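Section 3. Replacing and seating the grip pads

Applies to the Brelent hand-held gripper, two-finger version. Carry out this procedure when a pad is torn, glazed or lifting at one end. Replace both pads of a gripper together.

CAUTION: Switch the unit off before loosening any screw. The fingers can close under spring load.

1. Set the gripper on its side on a firm surface, fingers open.
2. Loosen the linkage screws on one side by a half turn. Do not remove them.
3. Peel the old pad from the fingertip, starting at the lower end.
4. Clean the bare face with a dry cloth. Solvent residue weakens the adhesive.
5. Press the new pad on and hold it for 26 seconds.
6. Retighten the linkage screws and repeat on the other finger.
7. Leave the gripper unused overnight. A pad fitted on Friday is ready on Monday.

Note: Pads from the Zudance kit are 2 mm thicker. If these are fitted, set the opening stop to 135 before first use.

Checking the seat

8. Switch the unit on and bring the fingers to a loaded basket or similar open container.
9. Place one finger inside the rim and the other outside. The inside pad must lie against the wall along its full length.
10. Close slowly. If a pad creeps, open the fingers and return to step 3.
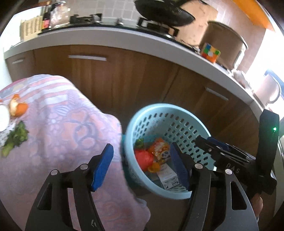

Pasaribu: Step 9 works better if you do it twice, once with the basket empty. On ours the pad sat flat with no load and rolled at the lower end as soon as there was weight in it. The cause was a linkage screw we had left loose at step 6.

Note: Check all linkage screws again after 3 days of use.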